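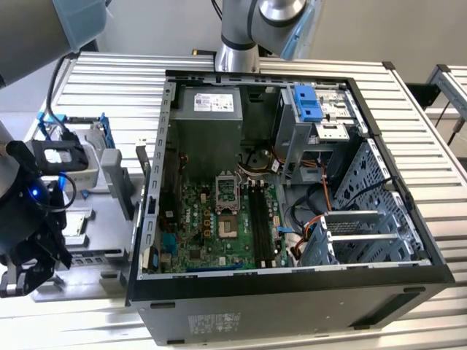
The Dell with its side off, four memory slots along the right of an empty socket.

I've had this old Dell tower for a good while now and I keep meaning to write it up, mostly for anyone eyeing a second-hand one as a first machine to take apart. Mine came from Soriano, the refurb place, as a bare-bones unit (no processor, no memory) and I paid 60 quid for it in March. Kenneth Pascual told me I'd been robbed. I don't think I was!

The best thing about it is how easy it is to get at. Lay it on its side, take the panel off and there's the whole board looking up at you, with the power supply at the top and the drive cage tucked over on the right. The bright blue latches on the cage are lovely to find when you've spent years hunting for tiny screws in cheaper cases. I wish everyone did it.

The socket is roomy too, and I've had no trouble getting my fingers round the lever. Do mind those gold contacts though — I bent one on a different board years ago and I still wince when I think of it.

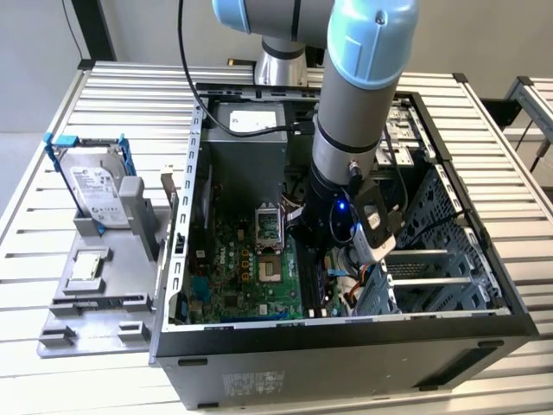

Now the moans. The wiring is a mess. There's a great bundle of yellow, orange and black running down the inside wall by the drives, and it flops towards the board whenever it fancies. I bought a bag of Dastlow cable ties and used six of them, and it's a bit better, but you'd never call it tidy. If you like a neat machine this will drive you up the wall.

The edges of the metalwork aren't kind either. Tincuța Vlad borrowed it for her evening class and came back with a plaster on her thumb, so maybe wear gloves if you're going right into the corners.

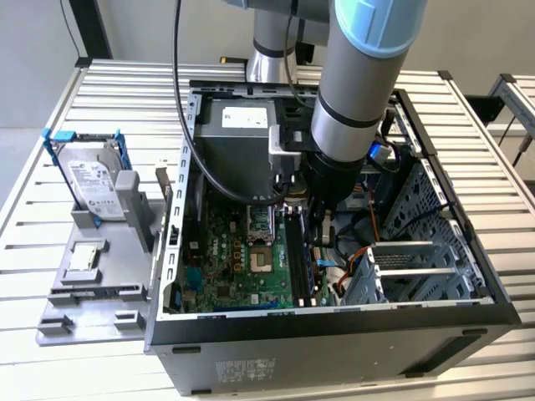
I'm also not mad on the weight. It's fine once it's on the bench, but carrying it up two flights of stairs is a proper workout, and the outside of the case gives you very little to hold on to.

Still, as something to learn on I'd have it again. The board is nicely spread out, you can follow what goes where, and it feels like it was made to be opened. I wouldn't buy one hoping for a fast computer, and I wouldn't pay more than I did. Four stars from me, and it would be five if somebody had sorted out those wires.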